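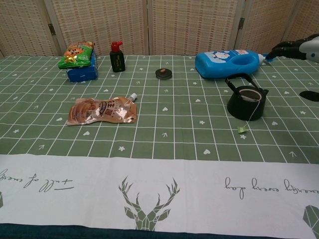 Green grid tablecloth with a white runner, woven screen behind

From: Jolien Declercq
To: Gistora Golf League list
Date: Tuesday, November 19, 2019
Subject: Re: Pace of play, again (was: Re: lost headcover)

Mattes, you asked for replies and I see the list has gone quiet, so I'll start. I've put my comments between yours. Flor, if this shows up in your inbox as one enormous purple paragraph again, I'm sorry, tell me and I'll resend.

Mattes Ruppert wrote:

> I was in the last group out in October and we finished the Kazmi by
> the headlights of Nighat's car. I am not exaggerating. She parked
> behind the eighteenth green and put the high beams on so we could
> see the hole. I would like this not to happen again.

I was in the group in front of you and I can confirm the headlights. I'd also like it noted that Nighat got a very warm round of applause for the parking and you got a fairly polite one for the putt.

But yes. It was too long a day. I left the house with a coffee and came home to a family that had eaten dinner and was discussing whether to rent out my room.

> Proposal one. We put a maximum time on looking for a ball. The
> actual rule has been three minutes since January. It used to be
> five. I believe some of our members are working from an edition
> in which it was a long weekend.

Agreed, and I'll say what we all know, which is that the problem is the left side of the fourth hole. There's a ditch there with tall grass in it. Every group loses a ball in it, every group sends all four people in after it, and then somebody finds a different ball, and there's a conversation about that ball. Is it yours? No, mine had a dot. Did it have a red dot? Meanwhile there are two groups on the tee leaning on their drivers.

What I'd suggest is that we make the ditch a penalty area for league days. Drop a ball on the fairway side, add a stroke, walk on. I asked in the shop and the answer was that it ought to be marked that way already and the stakes keep getting run over by the mower. So all we need is red stakes and a mower with better eyesight.

Two people looking, two people playing their own shots and then joining in. I'd be happy with that as a general habit all over the course, ditch or no ditch.

> Proposal two. Ready golf. Whoever is ready hits. I know that
> certain players feel strongly about honors on the tee. I respect
> tradition. I also respect daylight.

I'm for it in the regular season. I'd leave honors alone in the final match of the Kazmi because there are only two people out there and it's the one hour of the year when any of us gets to look like we're on television.

I do want to point out that ready golf requires someone to be ready. In my group last month we all agreed on the first tee to play ready golf, very cheerfully, and then stood on the second tee in a circle saying "no, you go ahead." I hit first on eleven holes that day, and it wasn't due to merit. So if we adopt this, could we please have a default? Short hitters first if the fairway ahead isn't clear, otherwise whoever has a club in hand and a tee in the ground. And if you have a club in hand you have waived your right to be gracious.

> Proposal three, and I know this is the one I will get mail about.
> Rangefinders. I have nothing against the devices. I own a
> Kultonex myself. But when a person is standing next to the
> sprinkler head with the yardage printed on it, and takes out the
> laser, and shoots the flag, and shoots the tree behind the flag,
> and shoots the flag again, and then tops it into the cart path,
> I start to ask myself questions.

That was me. You can say it was me, Mattes. It was the par five, I was about 500 yards from anything resembling a good outcome, and I wanted to be sure.

In my defense the sprinkler heads at Gistora were measured to the old greens. The twelfth green moved when they rebuilt it and the number on the head by the bunker has been wrong ever since, always short, which I have personally proved many times with a seven iron.

Still, fair point. I'd support "one reading per shot," taken while somebody else is playing. I wouldn't support banning them. If we ban them we'll go back to pacing, and I've watched Flor pace. She counts in Spanish, loses her place, and goes back to the beginning. Wonderful company but we'd be finishing by headlights in June.

> Proposal four. Tee times at nine minutes apart instead of 7.
> I am told that 7 is what the course gives us and that we should
> be grateful. I was grateful until the third hole.

This is the one that matters and I'd have put it first. You can ask people to walk faster all you like, but if a new foursome goes off every seven minutes and the third hole is a par three over water that takes ten, then there's going to be a line at the third hole. It's plumbing. I've stood in that line often enough to have opinions about the bench.

I called the shop about it, as I think you know. The starter was sympathetic. The position is that they lose a tee time or two across our block if we spread out, and somebody has to cover that. They'd do it for $1000 for the season. I said that seemed like a lot for two minutes. He said it was two minutes many times.

Divided among all of us it isn't terrible, and it's a lot less than what most of us spend on balls for the ditch. We have a bit left over from the dinner, too, thanks to Ghazala talking the kitchen out of charging us for the second dessert. But I don't think it's my place to decide that over email and I'd like to see what others say. If anyone can't manage the extra, write to me off list, and we'll sort it out without a fuss. I would much rather have the people than the money.

The other option is that we start from both nines, half of us on the first and half on the tenth. Nighat brought this up at dinner and I think it got lost under the business with the raffle. It costs nothing. The drawback is that the back nine starters have to walk up the hill to ten before they've hit anything, and some of us would need a rest and possibly a sandwich before the first drive. It also means the two halves don't see each other until the end, and I like seeing everyone at the start, even when they're all talking about their backs.

> Proposal five. Scores. We should stop doing the scorecards on the
> green. You putt out, you leave, you write it down at the next
> tee. This is printed on the card. It is printed on the card
> we are holding while we stand on the green.

No argument. Add to this: bags and carts go on the side of the green toward the next tee before you putt. I've started saying it out loud to myself as I walk up, which my partners have been kind about.

While we're on scores, the Ganau app. I know we tried it for the whole back half of the season and I know Nighat put real work into setting it up. For most groups it went fine. For ours it meant that after each hole one person held a phone at arm's length while three people shouted numbers, then the screen locked, then we did it again. I think one scorer per group is plenty, with a paper card as backup, and the scorer should be someone who can read their own phone without taking off a glove, a hat and a pair of glasses. I'm ruling myself out. Please don't take this as modesty.

> I do not propose penalties. I do not want to be the person with
> the stopwatch. I would only like us all to keep up with the group
> in front, and to notice when we are not doing so.
>
> Please reply by the end of the month, so that I can bring
> something to the course before they do the spring calendar.
>
> Mattes

I'm glad you don't want a stopwatch. I played in a league years ago that had one, a man in a golf cart who appeared over ridges. You'd be lining up a chip and there he'd be on the skyline, like weather. We did play faster. We also four-putted from fear.

One thing you didn't mention, and I think we should be careful with, is the newer players. We had several join this summer and a couple of them told me they spent most of their rounds apologizing and running. I looked at the groups they were in and they weren't the slow ones! The slow ones were us, the people who've been here forever and have a routine with a waggle in it. So whatever we send around in the spring, I'd like it to say clearly that it's fine to pick up after double par and enjoy the walk, that nobody minds, and that letting the group behind play through isn't a disgrace. I'd like it to be addressed to everybody and I'd like the waggle to be in there by name.

So, my votes: yes to the search time, yes to ready golf with the default order, yes to one laser reading, yes to the wider tee times if the money works, and both nines as the fallback. Yes to leaving the green.

Could Flor and Nighat say whether they can come with Mattes when he talks to the shop? They like Flor there. They like Mattes too but he brings a printout.

And the original subject of this thread, before it became all this: the headcover is still missing. It's a knitted one, brown, supposed to be a beaver. Last seen on the fourteenth tee. If you picked it up thinking it was an animal in distress, please let me know.

Jolien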